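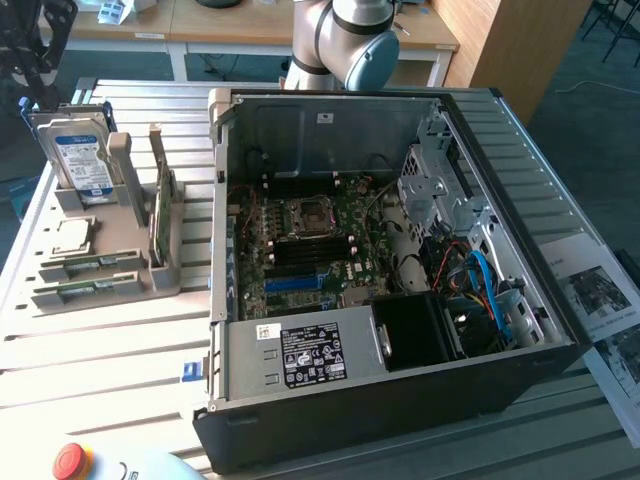 Call for participants: good practice for robot work on desktop computers

Osau is looking for 14 people to help us write and test a set of working rules. The rules are for robot cells where a computer is opened and parts such as memory modules and processors are placed or taken out. Many workshops already have a list of rules for people who do this work by hand. For the robot, the rules are mostly in the head of the person who programmed it, and when this person leaves, the rules leave also. We would like to put them on paper, in simple words, and then see if other people can follow them.

The work is led by Marwa Gaber, together with Eugeniusz Ostrowski for the safety part and Khadija Ragab for the text of the rules. It begins in October and continues for 3 months. The place is our workshop in the Ouazzani building, second floor.

What you would do

You would read the draft rules before you come. The draft has 2 parts. The first part is about the bench and the person: where the person stands, who may touch the emergency stop and who must be able to reach it, what must be switched off before a hand goes inside the case, how to keep cables out of the way. The second part is about the components: how they are held, how they are laid in the fixture, in what order they are handled, and what to write down when something is dropped or bent.

After that you would spend two sessions at the bench. In the first session you watch the operator and mark every moment when a rule was not clear or was missing. In the second session you are the operator, with one of us beside you. You do not write any robot code. You start the prepared steps, stop them when you judge it necessary, and keep the log.

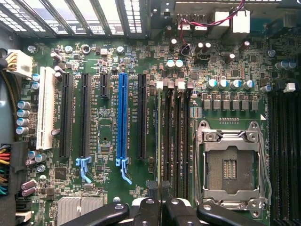 Gripper at the memory slots. Part 2 of the draft covers this kind of work close to the board.

There are some questions on which we do not agree between us, and we want your opinion on them. For instance, Eugeniusz would like the operator to check the socket by eye each time before the arm moves near it. Khadija thinks that a rule which asks for the same check too many times will be ignored after one week. Both have worked with such cells for years, so we prefer to ask the people who will have to live with the rule.

Who can apply

We look for people with different experience. You can apply if at least one of these fits you:

You repair or assemble computers, as a job or in a school workshop.
You operate or maintain a robot of any kind.
You have written work instructions, safety sheets or training material.
You are a student in the last year of a technical course and your teacher agrees with your absence.

You should be able to read and discuss in English. It does not need to be perfect; the discussion is slow and everybody may ask to repeat. You should be able to stand for the length of a session, or tell us before so that we can arrange a seat with a good view of the bench. If you have a medical implant, please write to us first and we will speak about it in private.

Please understand that we can not accept people who sell robot cells or grippers, also not as observers.

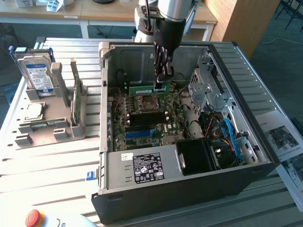 The arm over an open case, with the parts fixture on the left.

Rules for the sessions

These rules are already fixed and are not part of the test.

The arm does not move while any person has a hand over the bench.
The person who holds the log may stop the work at any time and does not have to give a reason.
Long hair is tied, and scarves, lanyards and loose sleeves are kept away from the arm.
The wrist strap is worn when you handle memory modules, processors or boards.
Food and drinks stay in the corridor.
Phones stay in the lockers. If you need a picture for your notes, ask Gitau Rashidi.

A participant who breaks the first rule will be asked to leave the session. We are sorry to be strict in this point.

What we offer

Each participant receives 700 euros after the second session, paid by bank transfer. If you come only to the first session, we pay half. Travel inside the city is included in this sum. For participants from outside, Useo, our partner in the project, can book the train, but please tell us early.

Your name will be in the list of contributors if you wish so. The finished rules will be free to copy and to change for your own workshop. Kisport will print the paper version, and every participant gets one copy.

Sessions start at 9:30 in the morning and finish before lunch. An afternoon group is possible if enough people ask for it.

How to apply

Send a short letter, not longer than one page, to Abdelghani El-Sayed at the Osau office. Tell us what work you do or study, which of the points above fits you, and one rule from your own workplace that you find good or bad, with the reason. This last part is the most important for us and we read it first. A CV is not necessary.

We answer to every letter, also when the answer is no. Those who are selected will get the draft rules and a form about health and insurance, which must be signed before the first session.

Questions about the bench and the safety go to Eugeniusz Ostrowski. Questions about payment go to Abdelghani El-Sayed.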